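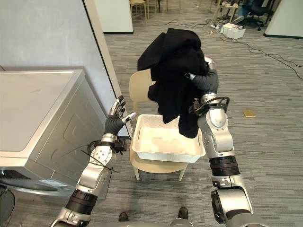

Figure 3. Dark cloth beside a front-loading machine.

3.2 How full is a full load?

I went into the Nilldale survey thinking water hardness would be the big story. It wasn't much of one. What people wanted to talk about was load size, and whether you wait for a full drum or wash as you go. We mailed out 551 diaries in August and got 434 back, which is a lovely return for something that asks you to write down your socks (thank you, Nilldale!).

Most households sorted by colour first and only then thought about how much they had. Darks waited longest - often a whole week - and went in on a cold cycle.

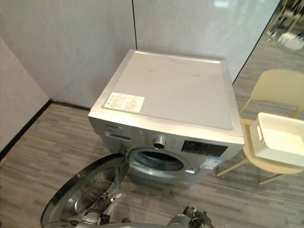 Naledi Jacobs wrote in the margin of her diary that a half load of darks never bothered her, but a half load of towels felt like a waste of water. I found versions of that all through the returns, and I've coded them as "fabric guilt" until I think of a better label.

Kolton argues that people judge a load by eye and leave weight out of it. I'd mostly agree, though our diarists with older top loaders seemed to go by how hard they had to push the lid.
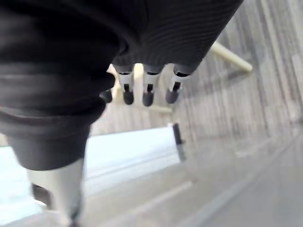 Section author: Maximiliano Aravena
Revised 2024-12-03

The follow-up used a shorter form, sent to 300 of the same homes. I dropped the question on fabric softener and added one on drying, as so many people had scribbled about clotheslines anyway. Answers on drying are in Section 3.3.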